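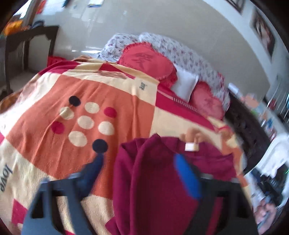
Figura 3. Manta de bloques grandes en naranja, crema y rojo oscuro, con lunares en el bloque central y la palabra «love» en letra cursiva.

4.2. La palabra escrita en el textil doméstico

Entre las piezas que reunimos en Isham, las que llevan texto resultaron ser las más generosas para el análisis, y con diferencia las que más conversación provocaron. Una palabra bordada, estampada o aplicada obliga a decidir desde dónde se va a leer: desde la puerta, desde la almohada, desde el lado de quien hace la cama. Esa decisión, que en un cartel sería trivial, en una manta nunca queda resuelta del todo (¡y ahí empieza lo interesante!), ya que la tela se gira, se dobla y se vuelve a extender sin que sus dueños piensen en la orientación.

Munteanu y Melnyk ya habían propuesto distinguir entre inscripción frontal e inscripción errante. La primera tiene un arriba y un abajo estables, como ocurre en los tapices de pared de la colección Preda. La segunda se repite en varios puntos y admite más de un sentido de lectura. La manta de la figura 3 pertenece con claridad al segundo grupo: «love» aparece girada junto al borde izquierdo, sobre un bloque crema, y vuelve a aparecer, más pequeña, cerca de la parte superior.

De las 916 fichas del inventario de Skeststead, la inscripción errante se concentra en mantas y colchas de uso diario, mientras que los manteles prefieren casi siempre la frontal. Buzatu atribuye el contraste a la mesa, que asigna un sitio a cada comensal y fija así los puntos de vista. Nos parece una intuición espléndida, aunque el corpus incluye solo siete manteles con texto y convendría ampliarlo antes de darla por buena.

Queda la cuestión del idioma. Varias de las personas entrevistadas en octubre no hablaban inglés y, sin embargo, describían «love» como una palabra propia, casi un motivo más, al mismo nivel que una flor o un lunar. Una de ellas la llamó «el dibujo del cariño», expresión que adoptamos con entusiasmo en nuestras notas de campo. Nikzad ha observado algo parecido en cojines y toallas, y sugiere hablar de palabras-ornamento: se reconocen de un vistazo, por su silueta, antes de leerse letra a letra. La cursiva favorece mucho ese reconocimiento, pues enlaza los trazos en una sola figura. En la sección 4.3 aplicamos esta categoría a las fundas de almohada, donde el par de piezas introduce un problema nuevo, el de la frase repartida entre dos soportes.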